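Chapter 7
Looking After the Gripper on a Store-Shelf Cell

In this chapter you will learn to
check the finger mounts on a two-finger gripper and tighten them in the right order
clean a wrist camera without moving it
reset the home position after any work on the hand
keep a cell log that the next person can use

Key words: finger mount, witness mark, home position, reach, wrist camera

Up to now we have worked with machines in fenced cells, where every part arrives in a tray and every tray looks the same. Now for my favorite kind of job! A store-shelf cell has to work among ordinary goods, and ordinary goods are wonderfully awkward. Bottles differ in height, labels shine, clear plastic lets the background through, and the shelf boards sit close enough together that a hand tilted slightly too far will touch one.

Our running case is the Trurneck cell, a single arm that Dotwood set up for practice in picking drinks. You met its arm in Chapter 4 and its controller in Chapter 5. From here on we stay at the very end of the arm, with the gripper, the two finger mounts and the small camera at the wrist. These parts take nearly all the knocks, and they are also the parts you can look after with a hex key, a soft cloth and a little patience.
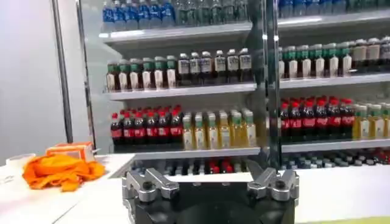
Figure 7.1 The wrist camera's view, with the gripper and its metal finger mounts in front of the bottle shelves.

Get used to this view, as you will spend a lot of time with it. The gripper is always there at the bottom of the picture, and that makes the camera a handy inspection tool. If a mount has slipped, its outline will have shifted against the last saved picture, and you can often spot the change before the arm has missed a single bottle. Compare left with right first. On this hand the two mounts mirror each other, so a difference between them is your first clue.

Glass deserves a word too. Panels throw back faint copies of whatever stands near them, and a doubled bottle can fool a person as easily as it fools software. When a pick goes wrong close to a panel, save the picture before you touch the hand. You may be about to repair a gripper that has nothing wrong with it.

How often should you check? The Trurneck log calls for a quick look at the mounts every 500 picks and a full check, with the arm locked out, every 66 hours of running time. Your own cell will need its own numbers – start with short gaps and stretch them only when the log gives you grounds to.

A full check begins with the power off and the lock on. Hold each mount between finger and thumb and rock it gently. If it moves at all, clean the bolt and its seat, refit the bolt, and draw a fresh witness mark across the head and the bracket in paint pen. Do one side completely before you start the other. Wipe the camera lens last, using light strokes, and keep your other hand off the camera body.

Before you read on
1. Find the lockout point on the cell in your own workshop and write down where it is.
2. Look up the bolt torque in the gripper's manual and copy it onto the first page of your log.

7.1 Taking the Fingers Off

Park the arm at a comfortable height, facing away from the shelves, and lay a cloth under the hand to catch anything that drops. Each mount comes off with its finger still attached, so leave the finger screws alone for now. Mark the mounts L and R before you loosen the first bolt.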